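Two-armed folding rigs still trail hand labor in Diltside trial

Wed 20 September

DILTSIDE - A trial of automated cloth folding at the Pistex linen service has ended its first phase with the machines well short of the pace set by the plant's own staff, according to a summary released by the company.

The work covered one task: taking small finished textiles from a flat surface, folding them and stacking them for packing. Pistex handles table linen, hand towels and lined cloths for hotels and restaurants. Washing, drying and the ironing of large flat pieces are already mechanized at the site. Small items are still folded by hand.

Over the phase, the two-armed station attempted 1,429 folds. Each item was presented singly, face up, inside a marked area. Attempts were scored by a plant inspector to the same standard used for manual work, with edges aligned and no visible bunching.

Araceli Campos, who manages finishing operations at Pistex, said plain single-layer cloths gave acceptable results in most attempts. Lined and bound items did not. The two layers shift against each other when only one is gripped, and a stitched binding can roll under the fingers as they close.

"A person feels that there are two layers and adjusts without looking," Campos said. "The station has to work it out from camera data, and by then the corner has often moved."
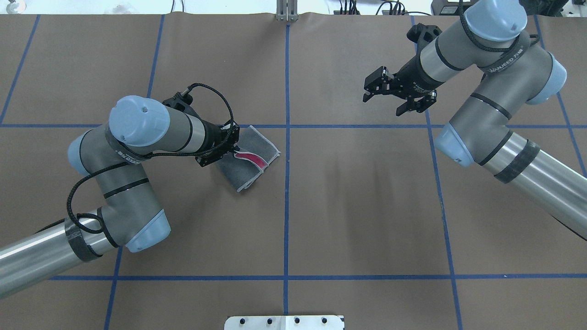

Cycle time was the second limit. An experienced worker at the plant folds a small cloth in around 6 seconds. The station's best sustained figure on plain items was 11 folds in two minutes, and the rate dropped further when a grasp had to be repeated. No attempt was made to run the equipment through a full shift.

The control software was supplied by Prokopenko, an integrator that has previously worked on carton packing. Its lead engineer, Radymyr Shevchuk, said rigid goods are a poor guide to what happens with fabric. A carton keeps its shape between one measurement and the next - a cloth can take a new shape each time it is touched. The software therefore replans after every grasp, and this accounts for much of the delay.

Gripper design remains open. Parallel jaws are inexpensive and easy to service, but they need a raised edge or a slight wrinkle to close on. Prokopenko intends to compare them with a roller type in the next phase, using the same cloths and the same scoring.

Zlata Savchuk, who represents finishing staff at the plant, said members had been told no positions depend on the outcome. She has asked for the full scoring sheets, including the attempts stopped by an operator. The released summary groups those with other failures.

Picking single items from a mixed pile was left out of the trial. Campos said that step takes up a large share of a folder's time and would have to be solved before a station could work on the line unattended.

The second phase is scheduled to begin in February and will add hand towels in 2 sizes. Pistex has not set a date for a purchasing decision.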